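4. Comparación de pinzas en la estantería de prueba

Esta sección sirve para decidir entre la pinza Peltero (dedos rígidos) y la pinza Vidmar (dedos flexibles) montadas en el mismo brazo y gobernadas por el mismo controlador Rirnow. Si usted ya ha decidido cuál le gusta más, haga la prueba de todos modos y guarde su opinión para la casilla de observaciones, que es ancha.

Revisión del texto: 3 de enero de 2025. Sustituye a la hoja suelta que venía en las cajas de Himport, en la que los nombres de las dos pinzas estaban cambiados de columna.

4.1 Antes de empezar

Se necesita lo siguiente:

– Brazo montado y calibrado según la sección 3.
– Controlador Rirnow con el perfil de ambas pinzas ya cargado.
– Cámara alta y cámara de muñeca, las dos con señal.
– Las dos pinzas, con sus tornillos. Los tornillos de una entran en la otra hasta la mitad, y ahí se quedan.
– Estantería, cesta y objetos de prueba.
– Hoja de resultados (anexo C) y algo con que escribir en ella.

PRECAUCIÓN: Pulse la parada de emergencia antes de cambiar de pinza y compruebe que el piloto del controlador ha quedado fijo. Un piloto que parpadea significa que el brazo todavía está pensando, y conviene no tener los dedos cerca cuando llegue a una conclusión.

4.2 Preparar la estantería

1. Coloque la estantería contra una pared lisa. Deje libre el paso lateral del brazo hasta el codo.

2. Vacíe la balda superior. El brazo la cruza en la trayectoria de retirada y no hace distinciones entre una balda y lo que haya encima.

3. Cargue la balda central con objetos blandos a un lado y objetos rígidos, de pie, al otro. Los peluches deben tocarse entre sí. Una fila de peluches bien separados da resultados magníficos que no se repetirán en ninguna casa donde vivan niños.

4. Deje al menos un objeto blando aplastado junto al borde delantero, sobresaliendo un poco. Es el caso en el que las dos pinzas se comportan de manera más distinta.

5. Apriete los libros o archivadores unos contra otros y meta entre ellos alguna prenda doblada. La tela vaquera va bien.

6. No ordene la balda inferior. Queda fuera de la prueba, aunque la cámara alta la vea en parte, y lo que haya en ella puede quedarse donde está.
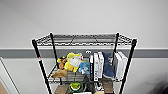
Figura 4-1. Estantería cargada para la prueba: balda superior vacía, peluches y libros en la central.

NOTA: El reborde ondulado de las baldas de alambre confunde al detector de bordes del Rirnow, que a veces lo toma por un objeto muy largo y muy delgado y propone cogerlo. Rechace la propuesta. Si la acepta, la Peltero lo intentará con una constancia admirable.

7. Compruebe en la vista alta que los objetos de la balda central se ven sin que el brazo los tape. Si el brazo invade una esquina de la imagen, puede seguir adelante. Si tapa un objetivo, recoja el codo con la orden «retirar» y vuelva a mirar.

8. Marque los objetivos en pantalla. Use nombres que entienda otra persona: «peluche amarillo» sirve. En las pruebas internas hubo una sesión entera con objetivos llamados «ese», «el otro» y «ese otra vez», y Fletcher Bolger todavía conserva la hoja.

4.3 Montar la primera pinza

Empiece por la Peltero. El orden importa poco para los resultados, pero las pantallas de este manual están hechas así y pasarlas al revés cansa.

1. Con la parada de emergencia pulsada, encaje la pinza en la brida de la muñeca hasta notar el tope.

2. Apriete los tornillos en cruz, primero a mano y luego con la llave suministrada.

3. Conecte el cable de datos y páselo por la guía. Si la guía se ha perdido – es pequeña, negra y rueda –, sujételo con velcro. No use bridas de plástico: habrá que cortarlas dentro de un rato y las tijeras encuentran siempre el cable equivocado.

4. Suelte la parada de emergencia y elija Herramienta > Peltero > Dedos rígidos.

5. Ejecute «abrir y cerrar» sin nada entre los dedos. El recorrido que muestra la pantalla debe llegar al 100 %. Con un valor menor, repita el cero de la pinza. Con un valor mayor, llame al servicio técnico y describa lo ocurrido despacio.

PRECAUCIÓN: Los dedos rígidos no ceden. Limite la fuerza al nivel 4 para peluches y tela. Los niveles superiores están pensados para piezas macizas y dejan una marca muy reconocible en las tapas de los libros.

4.4 Ajustar la cámara de muñeca

La cámara de muñeca gira con la pinza. Esto es evidente hasta que se mira la pantalla por primera vez y la habitación aparece volcada.

1. Lleve la muñeca a la posición de aproximación con la orden «acercar».

2. Deje la opción «enderezar imagen» desactivada durante toda la comparación. El enderezado recorta las esquinas, que es justo donde se ven los dedos.

3. Enfoque a la distancia de agarre. El fondo puede quedar blando y los dedos también: una mancha oscura y borrosa en el borde inferior es lo esperable cuando asoma la pinza.

4. Mueva la cesta de prueba hasta que entre en la imagen y compruebe que se distinguen el trenzado y el asa.

5. Busque oclusiones. El asa de una cesta es la candidata habitual: cruza por delante de los objetos y el detector puede partir en dos lo que hay detrás. En la figura 4-2 pasa por delante del libro y tapa parte del peluche amarillo. Si el controlador anuncia un objetivo de más, fusione las dos mitades a mano con «unir selección».

6. Revise los falsos positivos de la portada. Un retrato a buen tamaño, como el de esta revista o libro de VOGUE, puede activar el aviso «persona en el área de trabajo». Confirme primero que no hay ninguna persona de verdad y luego excluya la portada con «ignorar superficie impresa».

7. Localice los cables sueltos que queden dentro del campo visual y dibuje sobre ellos una zona prohibida. Para la Vidmar, un cable negro en bucle es una invitación formal.

Figura 4-2. Vista de la cámara de muñeca, sin enderezar.
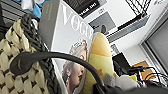
4.5 Ejecutar la serie

1. Pulse «nueva serie» y escriba el nombre de la pinza. El programa no lo rellena por su cuenta, pese a que acaba de preguntárselo en otra pantalla.

2. Ejecute 12 intentos por objetivo: acercar, cerrar, levantar, llevar a la cesta, soltar.

3. Anote cada intento con una de estas claves:

A – agarre limpio.
B – agarre con arrastre (el objeto llega, acompañado de algún vecino).
C – pérdida durante el traslado.
D – sin agarre.

4. Devuelva el objeto a su sitio después de cada intento, más o menos como estaba. La expresión «más o menos» ha sido muy discutida en Himport. Damir Kneževič defiende una plantilla de cartón con las siluetas de los peluches, y quien quiera hacérsela tiene permiso.

5. No corrija la trayectoria durante un intento. Si ve venir el desastre y no hay riesgo para personas ni para el brazo, déjelo venir y anote una D.

6. Terminada la serie, deje descansar los motores de la pinza 15 minutos antes del cambio.

PRECAUCIÓN: No sujete la estantería con la mano mientras el brazo trabaja, por mucho que se tambalee. Si se mueve, pare la serie, fíjela a la pared y empiece de nuevo desde el primer intento.

4.6 Cambiar a la pinza Vidmar

1. Repita los pasos de 4.3 con la Vidmar y elija Herramienta > Vidmar > Dedos flexibles. Atención al menú: hay una entrada «Vidmar (antigua)» que no corresponde a ninguna pinza a la venta y que nadie se ha atrevido a borrar.

2. Suba la fuerza un nivel respecto a la Peltero. Los dedos flexibles se comen parte del apriete al doblarse.

3. Vuelva a enfocar la cámara de muñeca. La Vidmar es más larga y la distancia de agarre cambia.

4. Repita la serie completa de 4.5 con los mismos objetivos y los mismos nombres.

NOTA: Los dedos flexibles recogen pelusa. Límpielos con un paño seco al acabar con los peluches y antes de pasar a los libros. La pelusa no daña la pinza, pero resbala, y los libros se toman muy mal las caídas.

4.7 Leer los resultados

Compare las dos hojas objetivo por objetivo. La suma total esconde lo interesante y además suele salir empatada, lo que obliga a repetir la reunión.

Muchas B con la Vidmar: los dedos abrazan demasiado. Reduzca la apertura inicial antes de culpar a la pinza.

Muchas D con la Peltero en los libros: los dedos no encuentran hueco entre lomos. Pruebe a inclinar la muñeca y entrar por arriba.

Muchas C con cualquiera de las dos: mire primero la velocidad de traslado. Viene de fábrica en «rápida», decisión tomada para una feria en febrero y nunca revisada.

Fallos repartidos sin orden en ambas hojas: compruebe la calibración de la cámara alta. Compruebe también que nadie haya movido la estantería para pasar la aspiradora.

Resultados perfectos en ambas hojas: revise si el registro estaba en modo simulación. El indicador es un punto gris en la esquina de la pantalla, sobre fondo gris.

4.8 Guardar la sesión

1. Elija Archivo > Exportar sesión y marque las dos cámaras. La de muñeca viene desmarcada.

2. Ponga en el nombre del archivo la pinza y el objetivo. Los archivos llamados «prueba_final» se admiten, pero el servicio técnico los abrirá en último lugar.

3. Lleve el brazo a reposo, pulse la parada de emergencia y retire la pinza si no va a usarla. La Vidmar se guarda con los dedos abiertos; cerrada durante mucho tiempo coge forma y después le cuesta soltar las cosas.

Para la comparación de brazos con una misma pinza, pase a la sección 5.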